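Zip-top bag

A zip-top bag, also called a zipper bag or resealable bag, is a flexible plastic bag with a closure along its mouth that can be pressed shut and pulled open many times. Most are made from polyethylene film. They are used for food, small parts, medicines, craft supplies, documents and travel items.

Names

Usage varies by region and by trade. Packers usually say "reclosable bag," while shoppers tend to use a brand name or simply "baggie," a word that also covers bags with a fold-over flap and no closure. In the Bendville area older residents still call them "Zotows," after a wholesaler that sold them there to grocers and bait shops.

Closure

The basic closure has two parts. One side of the mouth carries a raised rib and the other carries a groove. When the two are pushed together the edges of the groove spread, the rib passes between them, and the edges spring back behind it.

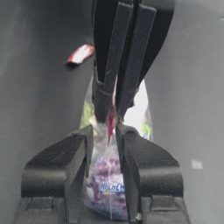
Closing force depends on how much of the strip is pressed at one time. A flat palm spreads the load over a long section and often leaves gaps. Pressing between two opposed faces works on a short section and closes it more fully. Fingertips do this, and a pair of narrow upright pads facing each other, like those on the two angled black fingers, has the same small area of contact. The pressed point is then moved along the strip to the far side of the bag.

Double closures have a second rib and groove parallel to the first. Slider closures replace hand pressure with a small plastic piece that rides on the strip, pushing the halves together in one direction and wedging them apart in the other. Slider bags are easier for people with weak grip but can leak at the end of the track, where the slider comes to rest.

Color

The film is usually left clear so that the contents can be identified. The strip may be tinted, which makes it easier to find the opening. Some makers use two different colors, one for each side, that appear as a third color where the strip is closed.

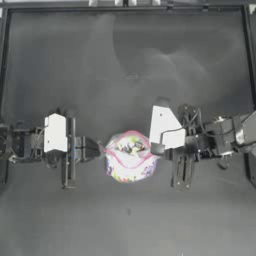

A filled clear zip-top bag with a pink-red seal.

A tinted strip does not by itself show the grade of the bag. Rautiainen, a packaging supplier, at one time sold the same bag with a red, blue or clear strip, and its catalog listed all three at one price.

Film thickness

Sandwich bags are made from thin film and are meant for short use. Freezer bags are thicker, which slows the passage of air and moisture and lowers the risk of splitting when the contents are hard or sharp. Bags for hardware may be thicker still. Very thick film is stiff and tends to pull the closure apart when the bag is overfilled.

Testing

A simple shop test is to part-fill the bag with water, close it, and lay it flat on a level surface for 9 minutes.
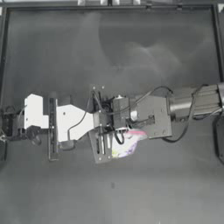
The bag is then turned over and left for the same time. Any drops are traced back to the strip or to a side weld. Amber Stevens, in a handbook written for the Pumville packing school, recommends repeating the test after the closure has been opened and shut 108 times, with a new bag from the same box kept for comparison.

Reuse and disposal

Bags that have held dry goods can be washed in warm water, turned inside out and air dried. Those that have held raw meat are normally thrown away. Many curbside programs do not accept plastic film, which wraps around sorting equipment, but some stores collect it separately. Bags must be clean and dry.

See also: Bread bag, Heat sealing, Twist tie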